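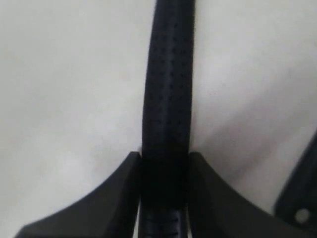
Strap

A strap is a long, narrow, flexible band used to hold, carry, fasten or tighten something. Straps are among the oldest and most widely used of all human tools, and they turn up nearly everywhere: on shoes, saddles, bags, watches, truck beds, parachutes and musical instruments. A strap differs from a rope or cord mainly in its shape. It is flat, or at least wider than it is thick, and that simple change makes a remarkable difference to how it behaves under load.

How straps spread weight

When a cord carries a heavy bag, all of the weight presses on a thin line of skin. A flat band spreads the same weight over a much larger area, so the pressure at any one point drops. Doubling the width of a strap can cut the average pressure in half, provided the strap lies flat. Very wide straps do not always help, though. On a curved surface such as a shoulder, a wide, stiff band may touch only along its edges, and makers often prefer a medium width with some give.

Padding works on the same idea. A soft layer lets the strap settle into the shape of the body, and a gently rounded surface keeps hard edges off the skin. Many padded straps are also perforated. Small holes let air and moisture pass, help the material bend, and save a little weight – a lovely example of one feature doing several jobs at once!

Materials

Leather was the standard material for thousands of years and is still prized for harness and saddlery. It stretches slowly and molds itself to its user, but it dries out and cracks if neglected. Cotton and hemp webbing, woven flat on narrow looms, offered a cheaper choice that could be made in very long pieces. Nylon and polyester webbing later took over most heavy work. Nylon stretches more and suits uses where a sudden jerk must be softened, while polyester holds its length better in rain. Rubber and silicone are common where grip or easy cleaning matters.

Fastenings

The frame-and-prong buckle is the best-known fastening and has changed surprisingly little since ancient times. The sliding bar, the side-release clip, the snap hook and the hook-and-loop patch are all much younger. Ratchets are used on cargo straps, where a hand lever winds the webbing onto a slotted spindle and can reach tensions far beyond what a person could pull directly.

Regional traditions

The town of Rovevberg grew up around its strap weavers, whose narrow looms once supplied pack harness to the whole Arnen valley. At the height of the trade the town had 600 looms in 19 workshops. Two of the workshops still weave today, and their blue-and-cream girth straps remain a favorite with riders. The small museum at Zirno keeps a wonderful collection of carrying bands, including forehead straps known locally as rebelo, after the hill village of Rebelo where they were made – most are plain, but the ones for feast days have bright woven borders.

See also

Belt
Buckle
Harness
Webbing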